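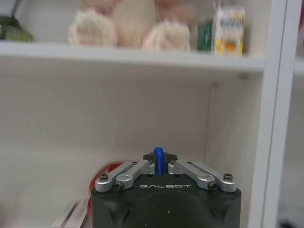

Hakirano Releases Gundex 4 Planning Software for Two-Armed Shelf Work

New version plans for both arms together and keeps a running map of what is on each shelf

SALARI, April. Hakirano today released Gundex 4, a new version of its perception and motion planning software for robots that pick up and put back objects on open shelving. The release adds joint planning for two arms, a shelf map that carries over from one task to the next, and a set of tools for replaying and editing a plan after it has run.

Gundex is software only. It runs on a computer on board the robot or on a workstation connected to it, and takes input from a head camera and one or more wrist cameras. Hakirano does not make robots or grippers. Customers supply a description of their own arms and hands, and Gundex plans within the joint limits, reach and finger opening given in that file.

Gundex 4 is available now to all customers with a current support plan. New licenses can be ordered through Hakirano or through Panganiban, the company's integration partner.

Two arms in one compartment

Earlier versions of Gundex planned for one arm at a time. On a robot with two arms, the second arm was parked outside the shelf until the first had finished. This was safe and slow, and it ruled out any task in which one hand has to hold something steady while the other reaches past it.

Gundex 4 treats the two arms as a single planning problem. Both can be inside the same compartment, and the planner keeps a clearance between them that the user sets for each link. The two hands do not have to match. A five-fingered hand on the left and a parallel gripper on the right can be described in the same file, and the grasp planner will assign each object to the hand that suits it. If both hands are suitable, the object goes to the one with the shorter path.

Users can still force an assignment. The setting is in the task file under "hand" and accepts left, right or auto. The default is auto.

A shelf map that lasts

The second main change is in perception. Gundex 3 looked at the shelf fresh at the start of every task and threw the result away at the end. Gundex 4 keeps a map of each compartment and updates it as the cameras move. When a hand blocks the head camera's view of an object, the object stays in the map at its last known position and is marked as unconfirmed. The planner will route around an unconfirmed object but will not try to grasp it until a camera has seen it again.

The wrist camera now plays a larger part. In the final approach, the software compares the wrist view with the map and corrects the position of the target before the fingers close. Parts of the gripper that are always in view, including housings, linkages and finger pads, are masked during setup so that they are not taken for objects on the shelf. Masking is done once for each hand and takes the place of the manual cropping step in Gundex 3.

Soft objects have their own category. Plush toys, pouches and cushions change outline when they are pressed, and a rigid model fits them badly. For these, Gundex 4 stores a loose outer boundary and a preferred grasp depth. Clear bottles and plastic bags are also handled separately, with a lower trust value on depth readings and more weight given to edges in the color image.

Testing on mixed household shelving

Hakirano tested the release on shelves stocked with ordinary things of different sizes and materials, including books, bottles, toys, a potted plant and a ceramic mug. A shelf with a mug in the foreground and a basket and tissue box farther back asks for more from a planner than a row of identical cartons does, and most customer questions over the past year have concerned shelves of this kind.

The test set for Gundex 4 contains 108 objects. Across it, the company ran 1,027 pick-and-place tasks using the final release build. Of these, 61 ended in a stop, meaning that the planner could not find a path it considered safe and held the arms in place. The most frequent cause of a stop was a cable or strap hanging from a higher shelf into the working area. Hanging cables are detected in Gundex 4 but are treated as solid along their full length, which makes some open compartments look closed to the planner. Work on this is planned for the next point release.

The full task list, with the result of each run, is included in the download as a spreadsheet.

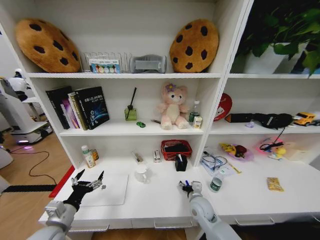 Replay and editing tools

Gundex 4 includes a new desktop program, Gundex Replay. It opens the log from any task and shows the planned path, the path the arms followed, and the shelf map at each step, on one timeline. Users can stop at any point, move a waypoint or change a clearance, and ask the planner to solve again from there. The edited plan can be saved as a new task or run in simulation.

Logs are kept on the customer's own computer. Nothing is sent to Hakirano unless the user exports a log and attaches it to a support request.

Replay reads logs from Gundex 3, with the exception of those recorded with compression turned on. A converter for compressed logs will follow.

Requirements and upgrade notes

Gundex 4 runs on Linux. It needs a control interface that accepts joint position commands at 100 Hz or faster. Slower controllers can be used for single-arm tasks, but joint planning will be turned off at startup and a warning will be written to the log.

Robot description files from Gundex 3 will load without changes. Task files need one edit: the "arm" field has been renamed "hand," and the old name is no longer read. A script in the tools folder makes the change for a whole directory of task files.

Customers using their own object models should rebuild them before running the new version. Old models load, but they do not carry the soft and clear categories, and every object will be planned for as rigid and opaque.

Gundex 3 will receive fixes for another year. No new features will be added to it.

Setup service from Panganiban

Panganiban offers setup for customers who do not have robotics staff of their own. The service covers camera calibration, gripper masking, the robot description file and a first set of tasks on the customer's shelving. Training for operators can be booked separately and includes a session on Gundex Replay.

About Hakirano

Hakirano develops planning and perception software for robots working with shelves, cabinets and counters. The company is based in Salari.

Press contact

Hakirano Press Office, Salari
Requests for review licenses, test data and technical documentation should be sent to the press office with "Gundex 4" in the subject line.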